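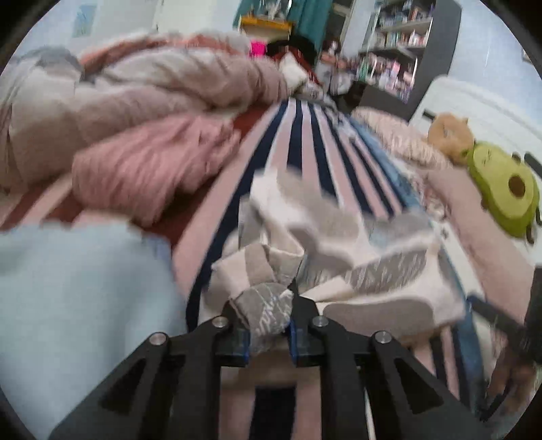
Why did Funden suspend its home laundry program in June?
A pivot screw worked loose on one of the grippers used to handle bedding and clothing, and the company stopped all sessions until every tool of the same type had been inspected.

Funden has withdrawn its hand-held grippers from use in private homes following a mechanical fault at a residence in Ostwood, the company said in a statement on Monday. No injuries were reported.

The grippers are held by a person and used in pairs to pick up, shake out and fold household fabrics. Recordings of the work are used to train the company's folding robots. According to the statement, the fault occurred when a screw in the linkage backed out during a session and one arm of the tool swung free of the other. The operator released the tool and ended the session. A pillowcase was torn.

The company has 769 grippers of this type in service. Inspection began at its Petbridge workshop the same week, starting with the 200 units that had been in use the longest. Loose screws were found in three of them, all from a single assembly batch. No tool from a later batch has shown the defect.

"The linkage depends on those screws staying tight under repeated squeezing, and our maintenance schedule did not check them often enough," said Rosemarie Steinbach, head of product safety at Funden. "Households and operators should have been protected by a better routine than the one we had."

Under the revised procedure, the screws will be fitted with a locking compound and checked with a torque driver before each session. Operators have been told to keep their free fingers clear of the linkage while the grips are closing, and to stop work at once if an arm feels slack. Tools that fail the check are to be tagged and returned to Petbridge, and may not be adjusted on site.

Cartwright, the firm that assembles the grippers, confirmed that it is reviewing its records for the batch. Linnea Lie, a spokeswoman for Cartwright, said the review would take four weeks and that its findings would be shared with Funden in full.

Sessions already booked in Ostwood have been postponed. Funden said participating households will be contacted directly with new dates and will be paid for the canceled visits. Questions about damaged items may be sent to the company's household support office.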